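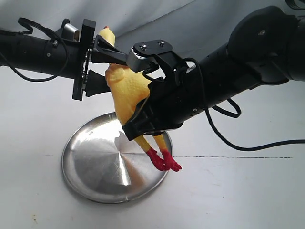
La ludothèque Arutton cherche une personne pour le tri et l'entretien de son fonds de jouets, à temps partiel, 13 heures par semaine réparties sur 4 demi-journées. Le poste consiste à contrôler les retours, nettoyer les pièces, compléter les boîtes et mettre de côté ce qui doit être réparé. Le fonds va des jeux de construction aux petits jouets en caoutchouc, comme le poulet jaune au-dessus du plat rond en inox, et chaque matière a son mode de lavage. Une fiche d'entretien par catégorie est remise à l'arrivée.

Le travail se fait à l'atelier de la rue Clurkutia, au rez-de-chaussée. Il comprend aussi le port de caisses et l'ouverture au public un samedi sur deux – ces heures sont comprises dans le total.

Profil : soin, régularité, bonne vue de près. Aucun diplôme exigé. Une expérience en crèche, en recyclerie ou en magasin de jouets est appréciée. La saisie des retours se fait sur le logiciel Flesivley, formation de 2 jours assurée.

Contrat à durée déterminée, prise de poste en novembre. Envoyer CV et quelques lignes de motivation à l'accueil de la ludothèque, 53 rue Clurkutia, ou les déposer sur place aux heures d'ouverture.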